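The block years

I have been trying to get rid of toys since the spring, which in our house means moving them from one cupboard to a slightly higher cupboard. The wooden railway went quickly. The plastic farm went to my sister, who has not thanked me. The blocks are a different matter, and I have now spent longer thinking about coloured cubes than I ever did about my pension.

Our own set came from a shop called Cadel that used to be next to the dry cleaner's. I bought it for 4 pounds when my son was small, and he looked at it for a morning and went back to the saucepans. I, on the other hand, took to it at once. There is something about a plain cube in a single flat colour. It has no face and it doesn't sing. You can leave it on the carpet overnight and the worst it will do is find your heel at six in the morning.

Green in front, red behind

My loyalties are to the green ones. Red is what everyone reaches for first, and red knows it. Green has to wait its turn and usually ends up as grass, or a frog, or the bit of the tower that was meant to be a tree before the plans changed. I like a green with slightly rounded edges, a bit muted when the light is poor, and I like it best with a red one for company. 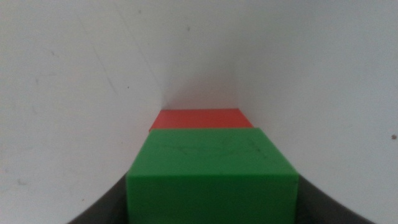 The rules of stacking

Mohandas Joseph, who lives two doors down and used to build proper things for a living, came round for tea in November and found me on the floor with the box out. He has views. A tower should go up on a hard surface and never on a rug. You put the block down and let go of it, and you don't pat it afterwards. Patting is apparently how most towers die. I pat everything, so this explained a good deal, including a shelf.

He also thinks you should clear the table completely before you start, and I've come round to that one. Our kitchen table normally has post on it, and a bowl of keys that no longer open anything. Take all that away and a couple of blocks stacked on plain white look terribly important, like a small museum with very little funding.

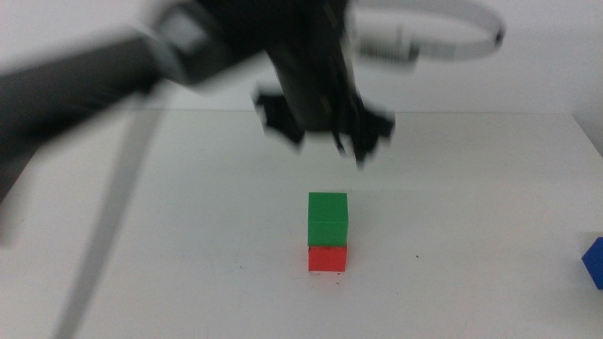
What's staying

So the current position is as follows. The jigsaw with more than 3,000 pieces is going, as I have never met the person who would enjoy it and would be nervous if I did. The Trodis marble run is going too, once I've found the last 2 marbles, or given up and let the hoover find them.

The blocks were supposed to go to Thirumalai Warrier for his grandchildren. He came to collect them, had a cup of tea and built a rather good gatehouse, and then we both somehow forgot to put them in his car. He says he'll be back for them. I've moved the box to the cupboard under the stairs in the meantime, behind the ironing board, where I'd be surprised if anybody looked.

My son, now taller than the cupboard, asked at supper why we still had them. I said they were going soon and passed him the potatoes.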